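Table and basket check, Thambiah room, June round
Checked by: Gwawr Craddock
Second look: Piyumi Khan
Sheet 346

Carrying on from the May sheet, same headings, same OK / WATCH / FIX marks. I've put my comments under each line because the boxes on the old form were so tiny that I was writing up the side of the page. If you only want the things that need doing, they're at the bottom, but please read the food part too!

1. Table edges and corners
OK. I ran my palm all the way along, under the lip as well. The corners are rounded and I didn't find any chips. I do this one with my eyes shut (Piyumi laughs at me) and I really do find more that way than by looking.

2. Table top clean, no sticky patches
OK. It's white, so it tells on everybody. I wiped it with plain warm water and a drop of dish soap and then went over it again with a dry cloth. Please don't use the Stisero spray on it anymore. It left a film last time and the fruit sits straight on that surface.

3. Table steady
OK. I leaned on each corner in turn. There was a little give at the back left but that's the floor, and the felt pad under the leg is still in place.

4. Gap between table and wall
WATCH. The table creeps. Somebody nudges it, then somebody else nudges it back, and by the end of the week there's a gap just wide enough for a lime to roll into and be forgotten until it announces itself. I pushed it back up to the paneling. If you move it to sweep, push it back all the way, please.

5. Basket: sound, no loose ends
OK. It's the terracotta-colored woven one with the rolled rim. I went around the rim with a cotton ball, which is my trick for finding snags you can't see, and nothing caught. I also turned it over and gave it a good shake for crumbs and stalks. Start with it empty and at the back of the table, with everything else set out in front where you can get at it. 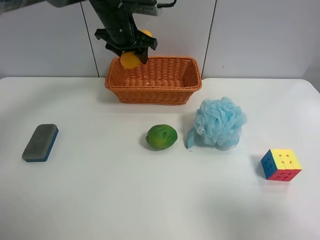
I'd like us to stick to that layout, with space between things, because the check goes so much faster when nothing is piled up. It took me 3 minutes this time. When it was all heaped in the basket I was there forever, picking things out and losing track of what I'd already looked at.

6. Fruit and vegetables: sound, not soft
Orange, OK. Good and firm, no damp spots on the skin.
Lime, WATCH. It's a bit lumpy with some yellowish patches and one small dark spot. I pressed the spot and it's still firm, so I've left it in, but whoever is on next should press it again and toss it if it gives. We're not trying to win a prize for keeping a lime alive.
Squash, see number 10, it gets its own line.

7. Bath sponge (the blue mesh one)
WATCH. Two things here. First, the cord. It's a hanging loop, and loops are on the list of things we check every round, so I gave it a good tug and the knot held. If it ever comes loose, take the whole sponge out, don't retie it. Second, the netting. It's so ruffled that bits hide in it, and I'd like it rinsed and hung up once a month. It has to be completely dry before it goes back near the fruit.

8. Puzzle cube: no loose or missing pieces
OK, with a grumble. I checked this one for longer than anything else because small parts are the thing I worry about most. You want to look at the seams between the squares and where their corners meet, and then press each square with your thumb. The middle one on the yellow side looked to me like it stood up a bit higher than its neighbors. It doesn't lift and it doesn't wobble, so I'm passing it. Give it a few twists in each direction too, and listen. A gritty click means something is wearing inside.

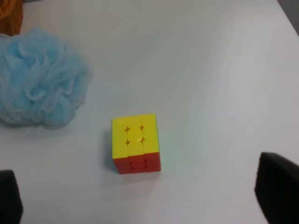
9. Whiteboard eraser
OK. Gray felt on top, blue base. I tried to peel the felt up at each corner with a fingernail and it stayed put. Dust is the other thing with erasers, so tap it out over the trash can before you set it down, and do it away from the food. Leave it felt side up as well, so whatever is in there stays off the table.

10. Squash
OK. I've given it a separate line because it's the heaviest thing we put out and the one most likely to roll. A squash going off the edge onto somebody's foot is no joke (ask me about last fall). Lay it down on its side, well in from the edge, and give it a small push with one finger to see which way it wants to go. 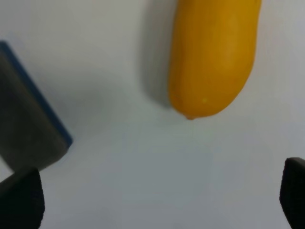
Check the blossom end first, that little nub at the tip, since that's where they tend to go soft. Then look over the skin for cuts or wet patches. A tiny pale speck is fine, I don't mark those. If you can push a thumbnail in easily, it goes in the compost. And wash it when it comes in from the store, even though no one is eating it, because people handle it and then rub their eyes.

11. Floor under and in front of the table
FIX. The Naris mat is curling at one corner. I taped it down for now, but tape is tape. More than 40 people came through the room last month and that's a lot of chances to catch a toe.

12. Light
OK. Good enough to read the small print on a label at the table, which is how I test it.

To do
Mat corner: replace or trim. Piyumi is asking Hurkari what they charge for one that size.
Lime: press again next time, toss if soft.
Sponge: rinse, hang, return dry.
Stisero spray: move it to the hall closet.

Piyumi's note: agree with all of it except the cube, which I'd mark WATCH because of that middle square. Gwawr says fine, so it's WATCH.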